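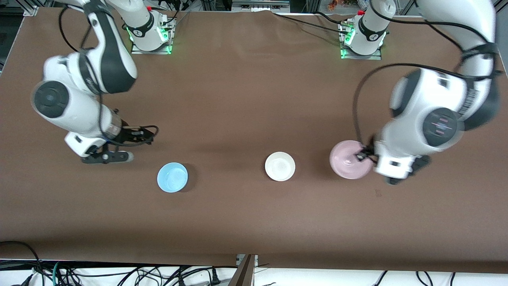
Why are small bowls still bought by colour when the shape is the same?
Colour is the quickest way for kitchen staff to tell one serving from another, and it costs nothing extra at the point of order.

2001-02-20

Dokdale community kitchen has adopted a colour code for its small round bowls, ending a trial that began in December. The code applies to all cold sides, sauces and snacks served from the main counter. Dinner plates and mugs are not affected.

Under the new arrangement, blue bowls are reserved for servings containing dairy and pink bowls for servings without it. A third colour may be assigned to nut-free servings later in the year, depending on supply. Until then, nut-free servings will continue to go out with a paper label on the tray.

Lakshmi Kurup, the kitchen coordinator, said labels had been the weak point of the old system. "They lift off in steam and they end up in the sink strainer," she said. "A bowl is the same colour at the end of the shift as it was at the start."

The trial compared bowls from two suppliers, Vosura and Mendska. Both were put through the commercial dishwasher daily and checked for staining, rim chips and warping. The Mendska bowl was preferred for its wider foot, which sits flat on a tray with less tendency to slide. The Vosura bowl nested more tightly and took up less shelf height, but pairs tended to stick together when stacked damp. Staff were separating them by hand before each service.

The initial order is for 38 bowls of each colour. Glenys Morris, who manages stores, said the quantity covers one full lunch sitting plus breakages, with a wash between sittings. Replacement stock will be ordered when either colour falls short by 17.

Storage has been changed to suit. Blue and pink bowls are kept on separate shelves to the left of the pass, stacked no more than six high, rims down. Bowls must be fully dry before stacking. Any bowl with a chipped rim goes to the discard tub under the bench and is to be recorded on the breakage sheet.

Table layout for self-serve days has also been standardized. Bowls are to be set in a single row, evenly spaced, with enough clearance between rims for a serving spoon to rest without touching its neighbour. Plain brown table coverings will replace the patterned ones on the serving tables. Ynyr Craddock, who ran the layout tests, said diners picked up the wrong bowl more often against the old floral print, where pink was hard to distinguish at arm's length.

The code does not replace the written allergen register. Diners with a diagnosed allergy should still speak to the counter staff before taking food, and the register remains available on request during all service hours.

Existing white bowls will be withdrawn over the next 3 weeks and offered to the Phillips Street hall. Groups that book the kitchen for private functions can use the coloured bowls but are asked to return them sorted. A one-page summary of the code is posted beside the hand basin. Questions about bookings should be directed to Cadi Gethin at the front office.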